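Workshop notebook, bench side
October, started 7.40 in the morning

Continuing with the glue tests for the Stula stool. Yesterday I left the second batch in clamps and went home too late, so the notes from that evening are short and I write them again properly.

Hide glue, second batch

I soaked the granules overnight in cold water, as Agnes Tennant told me to do, and not in warm water like I did the first time. The difference is big. With warm water the outside became soft and the middle stayed hard, and there were lumps until the end. With cold water everything was like jelly in the morning and it melted evenly in the pot. I kept the pot at the low mark on the dial. I do not trust the dial very much, so next time I want to put the kitchen thermometer in the glue itself.

Open time is still my problem. I had the brush in one hand and the rail in the other, and before I had the joint closed the glue was already with a skin. Daithí Brennan says that I should warm the wood before, with a hair dryer or near the heater. I tried on the last joints and it helped. He also says my brush is too small, and this is true.

Joints made in this batch: 12, all in ash, mortise and tenon, same size as the drawing for Stula. Five of them with warmed wood, the others at room temperature. I marked the warmed ones with a pencil cross under the shoulder. Please do not sand it off.

Clamping

First I clamped too hard. In the joint I opened again there was almost no glue left on one cheek, everything was squeezed out in the corner. After this I only closed until the shoulder touched and then a quarter turn more. The blue clamps slip on ash. The old iron ones with the leather pads are better, but two of them have gone to the Funden table and I would like them back when that job is finished.

Cleaning of the squeeze-out: warm water and a rag, immediately. If I wait, it must be done with a chisel when it is like rubber. Both ways are fine, but the rag raises the grain and then I need to go over it again with 400 paper. For the visible side I now prefer the chisel.

Colour

The customer for the Jostanden shelf asked again for grey, but a warm grey. I mixed the vinegar and steel wool solution, weak, and put it on ash and on oak offcuts. On oak it is nearly black after one coat, too much. On ash it gives a pale grey colour which I like, but under the oil it becomes a little green. I will try strong tea before the solution. Agnes thinks that the green comes from the oil and not from the iron. To check this I left one half of each offcut without oil. They are on the windowsill, please let them lie there.
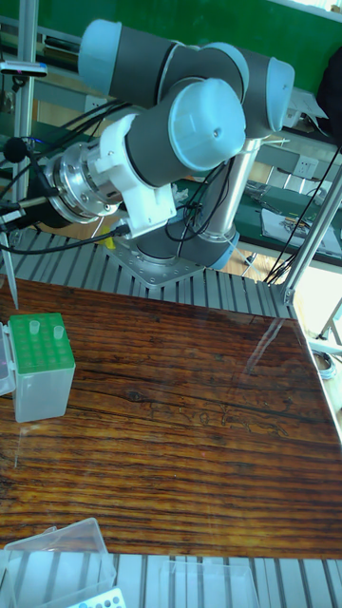 Breaking test

Done after lunch with Daithí. We hung the bucket on the end of the rail and added sand slowly. The first joint from the old batch opened at 38 kilos, with a clean surface, so the glue had not gone into the wood. The first one with warmed wood did not open. The tenon itself cracked along the grain and the glue line was whole. I kept both pieces in the drawer under the vice.

I do not want to say too much from two joints. The others stay another night before we break them.

To do

Order ash for the Akanda bench, straight grain, and ask if they have it thicker than last time.
Bigger brush, natural hair.
Thermometer from home.
Sharpen the 12 mm chisel, it has a chip on the left corner.
Ask Agnes how long she keeps the melted glue in the fridge. Mine smells already.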